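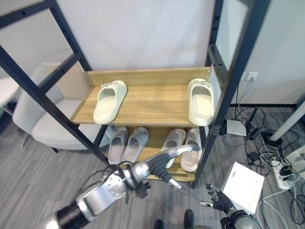
Trinia at the rack, left hand in front of the lower shelf, right hand held low. Head camera.

Monday. Left wrist harness and thumb zero, both hands.

Carried over from the last entry: left thumb drifts toward the palm after a long run. Opening command gives a thumb short of its stop, and the slipper gets nudged before the fingers are around it. The right hand does the same to a lesser degree. Drift shows in the joint log as a slow offset on the thumb base joint. Finger joints are clean.

Power down order used today: arms to rest pose, hands open, hand supply off, arm supply off, then logic. Leave logic up until the arm brakes report closed. Doing it the other way last time lost the end of the log.

Left wrist. Took the clamp off and went through the harness by hand from the wrist connector back to the forearm. The loop above the forearm is needed for full wrist roll, so it stays. What was wrong was the tie nearest the wrist, pulled down hard enough to mark the jacket. Cut it off and replaced it with hook-and-loop, loose enough to slide a finger under. Jacket is marked, conductor tests fine through a full roll in both directions, no dropouts on the meter. Marked the spot with a paint pen so it can be found again. If the mark has opened up at the next check, swap the cable. Spare is in the Honico drawer, labeled left, but it fits either side.

Reseated the hand connector while it was open. Slight resistance at the last turn of the collar. Cleaned the thread, went on normally after that. No grease on these collars, please. It collects floor dust, and this machine works close to the floor.

Hand mount screws, left: one was under torque, the rest held. All redone in a cross pattern. Right: all held. Witness marks renewed on both.

Thumb zero. Procedure on the Kushwaha sheet is still correct except for step order. Do the base joint before the tip. With the tip zeroed first, the base move carries it off again and you end up doing it twice. Settings as left:

Thumb zero hold time: 300 ms (was 100 ms)
Thumb close current limit: 400 mA, both hands
Finger close current limit: unchanged
Re-zero interval: every 800 grasps

The longer hold is the main change. At the old value the zero was being taken while the joint was still settling, and each one landed a little inside the last. That matches the slope in the log. I ran the zero repeatedly on the left hand with the new hold and the readings sat on top of each other. Same on the right.

Head camera to hand alignment. Checked after the wrist work because the left hand had been off its mount. Reach pose over the lower shelf, then over the upper shelf, comparing where the fingertips land in the camera view with where the model says they are. Lower shelf good. Upper shelf had the left hand high by a small constant amount. Reran the hand-eye routine on the left only, offset gone. Right not touched.

Note on the rack itself: the posts are dark with adjustment holes down the inner faces, and the depth image gets ragged along them. Keep-out margin at the posts is unchanged for now. I would sooner lose a slipper parked tight against a post than have a fingertip in the frame.

Afternoon. Stood the machine back from the rack for the free-air check, so nothing is within reach of either hand. Arms forward, thumbs inward, fingers part curled. Hold, then open, then back to the hold pose. Watching for any twitch in the thumb at the end of the open move. None on the left. The right gave one early on and did not repeat it. Logged it, no action.
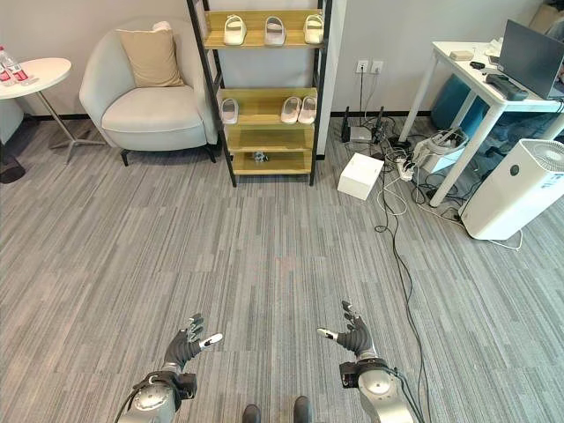
Gladys Temba thinks the re-zero interval is too long and would tie it to motor temperature, so that a hand that has been working hard gets zeroed sooner than one that has mostly been waiting. She also asks for the free-air hold to be run at the start of the day as well as after maintenance, with both logs kept side by side.

Agree on the second point, added to the start-up sheet. On the first, the temperature reading from the thumb motor is coarse and lags. Will log it alongside the offset for a while before changing the trigger.

Open items:

Right thumb twitch, watch for a repeat.
Left harness, look at the paint mark at the next check.
Correct the step order on the Kushwaha sheet.
Ask Volness for another pair of fingertip covers, the last set in the drawer is for the old tip shape.
Left wrist clamp has a worn edge where it meets the cable. Filed smooth today, order a new one.

Machine left in rest pose, hands open, hand supply off.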